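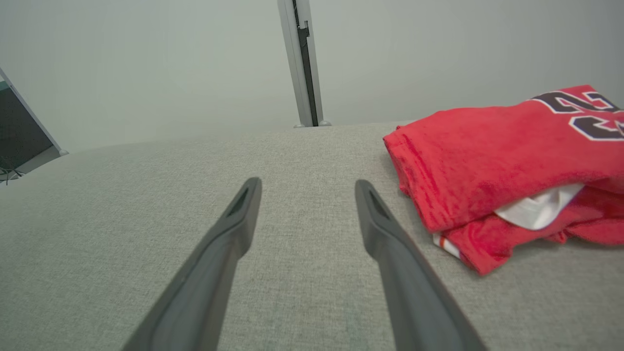 How to Place Your First Wholesale Order

Mendlow trade accounts are open to retailers with a valid resale certificate. Once your account has been approved, you can see trade prices and order online. The steps below cover a first order from start to finish. Reorders are shorter and have their own page.

Before you start

Have your account number ready. It is in the approval email, under your store name. You will also need the delivery address exactly as your carrier has it, including the suite or dock number.

The opening order minimum is $461 before freight. After that there is no minimum, but orders under $100 carry a handling charge.

Step 1. Sign in and check your prices

Sign in with the email address you used on the application. Open any product page. If you see one price marked Trade, your account is set up correctly. If you see the retail price only, sign out, clear the page and sign in again. Accounts approved the same day can take a few hours to switch over.

Step 2. Choose your lines

Use the Brand menu at the top left. Prorimness and Aketum ship from our own warehouse. Meireles ships direct from the maker and always arrives separately, so you will get two tracking numbers if you mix it with anything else.

Most items are sold by the case. The case quantity is printed under the item number. If you type in a number that does not match, the cart rounds up to the next full case and shows a yellow note. Read the note before you go on.

Step 3. Check stock

Green means ready to ship. Gray means on backorder, and the expected month is shown next to it. Several Aketum items are gray at the moment and are due in May. You can leave backordered items in the cart. They are not charged until they ship, but they do count toward the opening minimum.

Step 4. Enter your shipping details

Choose Ground or Freight. Orders over 1020 pounds go by freight automatically. Tick Liftgate if you have no loading dock. Adding a liftgate after the truck is booked costs more and usually delays delivery by a day.

Step 5. Pay

First orders are paid by card or bank transfer. You can apply for 30-day terms after your third paid order. Put your purchase order number in the Reference box if you want it on the invoice.

Step 6. When the order arrives

Count the cartons before you sign. Write any shortage or damage on the delivery slip and keep a copy. Claims need to reach us within five business days, using the Claims form in your account. Keep the outer packaging until the claim is closed.

Changing or canceling

You can edit an order until its status reads Picking. After that, contact the trade desk and quote the order number.

Last updated 7 Apr 2024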